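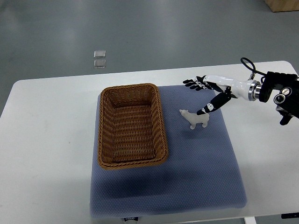 Zenanance Plirka five-digit hand: bench review

January 26, 2025

The Plirka is an electric hand with four fingers and an opposed thumb, sold by Zenanance as a bolt-on end effector for light research arms. The review unit was supplied with the Ikthorpe control licence, which is billed separately and renews every September. List price for the hand alone is $3106. The licence adds $796.

Mounting took most of a morning. The flange pattern is standard but the tolerances are tight, and the supplied bolts were two millimetres too long for our bracket. The power lead leaves the wrist on top and needs a generous loop if the joint behind it is to reach full travel. A right-angle connector would have been the better choice at this price.

Setup in Ikthorpe is straightforward. The hand appeared on the bus at first attempt, homed all joints and loaded its grasp library. Most of the presets are variations on a cylinder grip. The wide pinch, with fingers held parallel and thumb opposed, was the one we used most.

The main test was a tabletop transfer: pick up a small polar bear figurine and place it in a wicker basket, working on a padded mat. The figurine is an awkward part. It has short legs, a sloping back and no parallel faces apart from its flanks, and thumb position matters a good deal more than closing force. We programmed 50 cycles per preset and changed the approach angle between sets.

Results with the wide pinch were good once the thumb was offset by a few degrees. With the factory offset the thumb met the back of the figurine before the fingers had reached the flank, and the part rotated in the grip. Zenanance should correct this in firmware.

Release is less refined. The fingers open together at one fixed speed, and the release height has to be set by hand for each container. The task as written accepts any resting pose inside the rim, so a figurine on its side in the basket counts as a completed cycle.
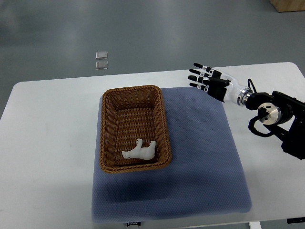
Zalewska wrote that the fixed opening speed can be overridden in the joint table, at the cost of losing the preset's force limit, and that anyone placing fragile parts should leave it alone and lower the wrist instead. We tried the override on foam blocks and agree with the second half of that advice.

Noise is low. The thumb motor gets warm in continuous use but stayed inside the published limit over 726 closures. Spare fingertips are sold only as a full set - an annoyance, as the thumb pad wears first.

Recommended for labs already running Ikthorpe. Others should price the licence before ordering.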